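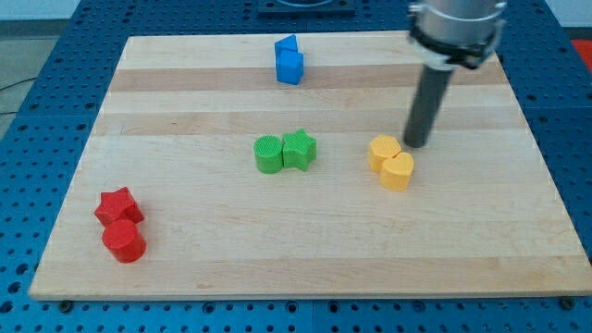 Oiling a light wooden board is a half-hour job spread over two days, and most of that is waiting. These steps are for bare or previously oiled boards used for bread, cheese or general kitchen work. Don't use them on anything varnished. A board glued up from strips, with bands of cream and darker honey running side to side like this one, is worth testing in a corner first, as the darker bands can deepen more than the pale ones.

What you need

Food-safe mineral oil, 200 ml is plenty
Sandpaper, 120 and 240 grit
Two lint-free cloths
A sanding block
Washing-up liquid

Cleaning

Wash both faces with warm water and a little washing-up liquid, then rinse quickly. Do not leave the board to soak. Dry it with a towel and stand it on its edge overnight, away from radiators. For stains, rub in coarse salt with half a lemon, leave for five minutes and rinse again before drying.

Sanding

Start with the 120 grit if there are knife marks, otherwise go straight to the 240. Work along the strips, never across them, with light pressure. Wipe the surface with a damp cloth and let it dry. The grain will feel slightly furry. Sand once more with the 240 and brush off all the dust.

Oiling

Pour a small pool of oil in the middle and spread it with a cloth until the whole face looks wet. Do the edges and the underside too. A board oiled on one face only may cup, and then it rocks on the worktop.

Leave it for 24 hours, propped on its edge over newspaper. Wipe off whatever has not soaked in and repeat. Two coats are usually enough for maple or beech. Very dry boards will take a third.

Mineral oil doesn't harden, so don't expect a shine. If the surface still feels greasy after the last coat, buff it with the second cloth and give it another night.

Upkeep

Re-oil when water stops beading. For a board used every day this is some six weeks - longer if it only comes out for guests. I do mine on a Thursday evening so it is ready for the weekend.

Don't use olive or sunflower oil. Both go sticky and start to smell. Keep the board out of the dishwasher.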